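丸スツール「Wernine」について、Uluraの店頭とメールに届く質問をまとめました。同じ質問に40回ほど答えたあたりで悟りを開きかけたので、ページにしておきます。

最終更新:2023-06-27

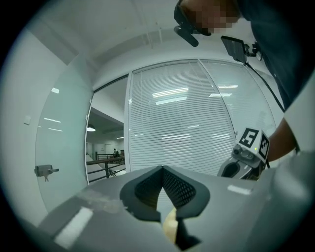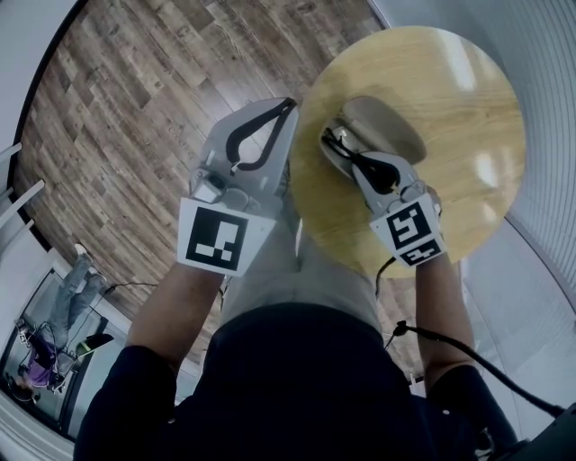 2枚目:丸い座面と、楕円の手掛け穴。

## 座面の穴は何ですか

持ち手です。指を入れて持ち上げ、行きたい場所まで運んで、下ろしてください。コード穴でも傘立てでもありません。傘を立てた方からは、倒れたとのご報告をいただいております。

## 座ったとき、穴は気になりませんか

座って数分は気になるという方がいます。そのあとは忘れるようです。薄手の服で長く座るなら、穴を横か後ろに回すと楽になります。丸いので、どちらが前かで家族会議になる心配もありません。

## 穴に物を落としました

床を見てください。貫通しています。鍵、消しゴム、お子さまのブロックは、たいていスツールの真下か、そこから転がった先の家具の下にあります。

## 板張りの床に直接置いてもいいですか

かまいません。脚の裏にフェルトを貼ってから出荷しています。ただ、フェルトは砂を拾います。砂を拾ったフェルトは、世間では紙やすりと呼びます。ときどき裏返して掃除機を当て、薄くなったら貼り替えてください。替えは1袋15枚入りで、なぜこの半端な枚数なのかは仕入れ先のVokarに聞いても教えてもらえません。

## 動かすときに引きずってもいいですか

穴の話をもう一度読んでください。

## 踏み台にしていいですか

座るための道具としてお売りしています。電球を替えたい方には、別売りの踏み台「Chan」があります。スツールより見た目は地味ですが、上に立っても文句を言いません。

## 飲み物の輪染みがつきました

白い輪なら、乾いた布で拭いて一晩置くと薄くなることがあります。黒い輪は、目の細かい紙やすりで木目に沿ってこすり、オイルを塗り直します。輪だけを一生懸命こすると、今度はそこがくぼんだ丸になります。座面全体を軽く磨くのがこつです。

## 色が写真と違う気がします

木なので一台ずつ違います。窓際に置くと色も変わっていきます。上に雑誌を置いたまま夏を越すと、雑誌の形がきれいに残ります。

## 重ねて収納できますか

できません。脚を外して平らにすることもできません。丸い木の椅子としてそこにいるだけです。

## 脚がぐらつきます

まず床を疑い、別の場所に置いてみてください。それでもぐらつくなら、座面の裏のねじを少しずつ順番に締めます。一本だけ力いっぱい締めると、残りが拗ねます。直らなければ修理をお受けします。

## 修理の費用は

脚一本の交換が3,082円、送料別です。端数は計算したらこうなったもので、縁起は担いでいません。受付と作業の担当はAnas Shboulです。11月は混み合い、お預かりが長くなります。

## 座面の高さを変えられますか

低くはできます。脚を切ります。高くはできません。切ったあとで高くしたいというご相談も、毎年あります。

## 載っていないことを聞きたい

店頭かメールでどうぞ。同じ質問が何度か来たら、ここに増えます。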